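2023-05-25

Members of the Kokville Growers' Association have asked for a written account of the changes to goat meat sales in the district, and I am setting one out on this page for those who were unable to attend the spring meeting.

Goat has been sold from farms here for many years, mostly as whole carcasses and mostly to families who already knew the producer. Retail demand was small. The position altered last September, when the butchers at Fluranthorpe began to stock diced shoulder and mince on a regular basis. In the period since, their counter has sold 2,246 packs, the greater part of them shoulder.

The supply comes from two holdings. Keith Kereama and his son Declan run 600 does on the hill country above Gudeta, and Marama Mudgway keeps a smaller herd on the river flats. Both send stock to the Binent works, where the minimum booking is 200 head. Smaller producers have found that figure difficult to meet, and several have asked whether bookings might be shared.

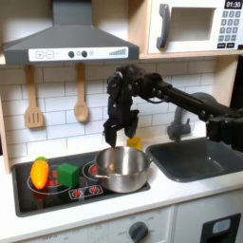

Beverley Hinds raised the matter with the works manager in writing. The reply was that shared bookings are acceptable, provided that each line of animals is tagged separately and that one named person is responsible for the paperwork. Manaia Tapsell has agreed to act in that capacity for the coming season.

On price, the association takes no position. Mince is at present dearer than lamb mince at the same counter, and shoulder is slightly cheaper than the lamb equivalent. Members selling directly from the farm remain free to set their own rates, subject to the usual rules on inspected meat.

Those wishing to join a shared booking should give Manaia their expected numbers and tag details before the end of next month.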